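Filed under: Work, sort of
Print | E-mail this

Six hundred examples. That's what Cauã Teixeira wants from me by the end of October, and he said it the way you'd ask someone to pick up milk.

An example is one go at a small job with the two arms, start to finish, recorded so the system can learn from it. I have 63. Vilon, our model, has studied all of them and so far has mostly learned my habit of hesitating.

The beads are the worst. A strand never lies the same way twice, and Cauã loves that. "Variety," he says, from his chair.

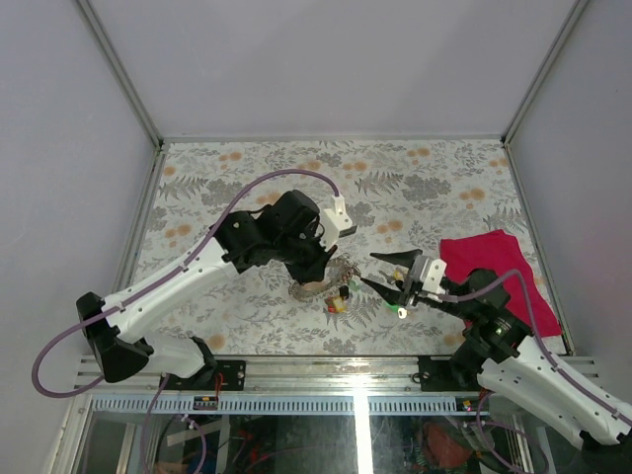
Do the botched tries get thrown out? Only when the recording itself is broken; a fumble with a decent recovery stays in, and Vilon gets to learn from my shame.

I threw out 5 yesterday and kept 2 I'm not proud of. Back at it at 8 a.m., with better coffee.

2 comments | 5 shares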